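Padmavathi Suvarna had been up since 4:30 when we spoke, and she had already done one feeding round. She runs the animal care side at Pallard, a wildlife refuge outside Prenville that takes in parrots and small monkeys, nearly all of them former pets. There are 189 animals on the property right now. Most will stay for good.

I asked her first about visitors, because that is what readers write to us about. Pallard opens its gates only from May through October, and the tours are small.

"We take 14 people at a time, two tours a day," she said. "We tried bigger groups one summer. The capuchins stopped coming out to the front of the enclosure by lunchtime, so people were paying to look at branches."

Visitors walk a gravel loop of a little under a mile with a guide. They don't touch or feed the animals, and they don't go inside the enclosures. Suvarna says she gets an email most weeks asking for an exception, usually for a birthday.

"I write back and say no, and I tell them what they will see. You'll see macaws flying in the long aviary. You'll see the marmosets if it's warm. Some people cancel. Most of them come anyway."

The long aviary is new. It was designed by Keegan Penner, who had built flight cages for hawks but never for parrots, and it was finished in July of last year. The first version of the mesh lasted four days.

"A macaw can open a Brazil nut," Suvarna said. "We should have thought harder about the clips."

Penner came back and replaced every one with welded joints. He still visits in the spring to check the frame after the snow.

Food takes up the biggest part of the day. The kitchen is a converted garage with two long counters, and by 6 a.m. there are three people in it, chopping. Pellets make up the base of the diet for the parrots, and then there are greens, cooked beans, squash and some fruit. The monkeys get less fruit than visitors expect.

"Store fruit is grown for people. It's very sweet," she said. "We had a capuchin come in who had lived on grapes and breakfast cereal, and his teeth were terrible. He gets green beans now. He was angry about it for a month."

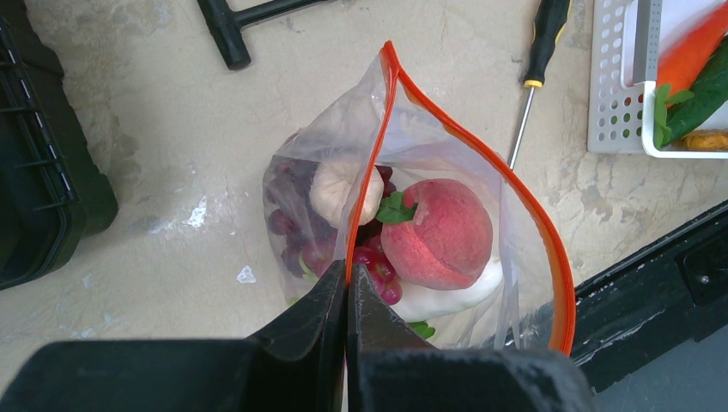
*A peach and a garlic bulb in a zipper bag.*

Part of the produce comes from Babić, a family grocery in Prenville that sets aside what it can't sell. The rest is bought. Aminu Iyamu, who keeps the kitchen running, goes through every crate by hand and keeps a list of what can't be fed taped inside the cupboard door. Avocado is at the top. Onions are on it, and so are fruit pits.

I asked Suvarna how an animal ends up at Pallard in the first place. She said the calls usually start with a move or a death in the family. A parrot can live 50 years or more, and plenty of them outlast the plan their owner had.

"I don't lecture people on the phone," she said. "They're upset already. I ask what the bird eats, who it likes, and if it's ever lived with another bird."

New arrivals spend at least 30 days in quarantine -- longer if the vet, Chiamaka Wike, isn't happy with the blood work. After that comes the slow business of finding them company. Some pairs settle in an afternoon. One old Amazon named Plonbridge, after the street where he was found, has turned down every roommate he's been offered and lives next to a window by the office.

"He likes the printer," Suvarna said.

The refuge does not breed, sell or lend animals. It has a waiting list, and she would not tell me how long it is. What she wants next is a heated indoor space for the monkeys, so they have more room in the winter months. Tzu-hsuan Kwan, who handles the grant applications, has sent out two so far this year and is waiting to hear.

Tours have to be booked ahead through the refuge office. Children under eight can't join the walk, and the path gets muddy after rain, so Suvarna asks people to wear real shoes.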